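# The cable situation

Sep 12, 2020

I have reached the stage of life where I own opinions about cable ties.

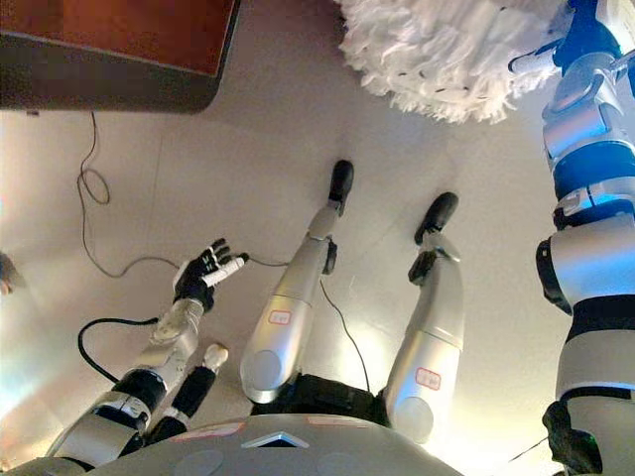 *Several cables, still at large. Also one white stick.*

I started tidying the cables in February, which tells you how the tidying has gone. The plan was to do it in one afternoon. I bought a bag of 200 ties from Zestier, on the theory that a person with 200 ties would have to become organized out of embarrassment. I then found out that I like the tearing sound the ties make when you pull them open, and I spent a good part of the afternoon on that.

The system, such as it is: every cable gets coiled, tied and put in the Okel box. The Okel box has dividers. The dividers are the right width for a cable as imagined by somebody who has only ever read about cables, so anything thicker than a phone charger goes in at an angle and comes back out on its own during the night.

Coiling is its own misery. I was taught over-under, the way sound people do it, and I can manage the over. My unders come out as a second over with a kink in it. The long ones are the worst. They behave for two loops and then remember some earlier shape they were happier in.

I also tried labels. I wrote on 22 of them in one sitting, very neatly, and five turned out to say "power?" with a question mark, so I am down to 17 that mean anything. One of the 17 says "the good one." I have no idea what it was good at.

For a while I had everything hanging off a Stillosar rail, which looked terrific for a week. Then I needed one cable from the back, and getting it out meant lifting off all the ones in front, and I never hung those up again. The rail now holds a tote bag.

Current rules of the house:

- No cable gets thrown out until the thing it belongs to has been gone a year.
- Anything loose when I go to bed gets coiled, badly if need be.
- No buying more ties.

I broke the third one this morning. They come in green now.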